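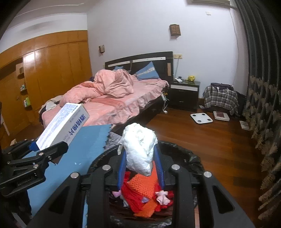
Home > Projects > Data > Tools > Forum > About

Filed under: Manipulation, Datasets, Household

Print this page | E-mail this page

# flareo-bedside

Hi! This is the data card for flareo-bedside, plus the small pile of scripts I use to load it, check it and feed it to a policy. I wrote most of the code on evenings when I should have been fixing my Kaijage config, so expect some rough corners.

Short version: it's a set of demonstrations of picking up small household stuff (bags, socks, soft cloth, a medicine box, cotton balls) with a hand-held gripper in a lived-in bedroom. 206 episodes in total, of which 107 pass every check in the strict filter. The rest are still in there, just flagged, and I'd encourage you to try them before you throw them out. My best policy so far was trained on the full set!

## What's in the box

- `episodes/` has one folder per episode: wrist video, gripper width, 6-DoF pose, timestamps
- `meta/index.csv` has one row per episode, with the task text and the flags
- `tools/` is the Proltby loader and the viewer
- `configs/` has 2 training configs, one small and one big

Pose is in meters, in the frame of the first image of that episode. I know some people like a fixed table frame. I tried that in February and spent more time chasing drift between sessions than training anything, so now every episode starts at zero and the loader turns everything into relative actions for you.

## Getting started

 pip install -e .
 proltby check episodes/
 proltby view --episode 12

If `check` complains about a missing width track, run `proltby rebuild-width` and try again. It reads the finger opening off the video and it's slow (go make coffee). You only need to do it once per episode, and the result gets cached next to the video.

## Task text

Every episode has one plain sentence, like "put the white bag in the trash bin" or "pick up the pink sock." I kept them short on purpose and I didn't clean up the wording, so you'll find "bin," "trash" and "trash can" all meaning the same thing. If your language encoder falls over on that, I'd like to hear about it! 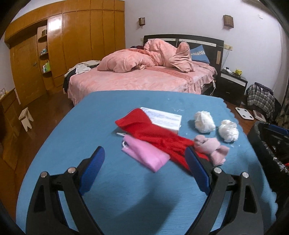

The soft things are where perception gets fun. A box has corners, and my pose estimator (Tetent, the 0.3 branch) locks onto it nicely. A red cloth draped half over that box is another story. Tetent wants to call the two of them one object, and then the grasp point lands somewhere in the fold and the planner happily goes for it. I ended up dropping object poses from the policy input altogether and just giving it the wrist image and the gripper width. Grasps on cloth got better right away. Tetent is still in the repo because I use it for the flags.

Cotton balls are the other headache. White, fluffy, tiny on the image once you resize to 224, and a jaw coming in can hide one completely. Bump the input size for those if your GPU can take it. The big config does this already, the small one doesn't.

## Flags

`cluttered`: the target touches or overlaps something else

`occluded`: the target is hidden by a jaw for more than half the approach

`pose_jump`: tracking skipped somewhere, usually on a fast wrist turn

`regrasp`: the first grab missed and there was a second one

I like the `regrasp` episodes a lot. A policy that has never seen a miss has no idea what to do after one, and mine used to close on air and then carry that air very carefully over to the bin. Adding those episodes back fixed most of it.

## Known problems

- Width readings get noisy when something bulky sits between the fingers, like a crumpled bag. The smoothing window is in `width.py`, play with it.
- Only one room. Same bed, same wardrobe, same glossy floor. Please don't tell me your policy generalizes until you've tried it in a different house.
- The floor reflections confuse the tracker near the bin. Masking the bottom strip of the image helps a little.
- `proltby view` crashes if you close the window while it's loading. Don't do that, I guess.

## Changes

1 September 2022: new index format, fixed the flipped pitch sign in the export script (sorry to everyone who trained on the old one), split the configs in 2.

Old index files still load, with a warning. I'll take that out at some point, probably when I get sick of seeing the warning myself. Bug reports go on the tracker, and please paste the output of `proltby check` along with them.

Print this page | E-mail this page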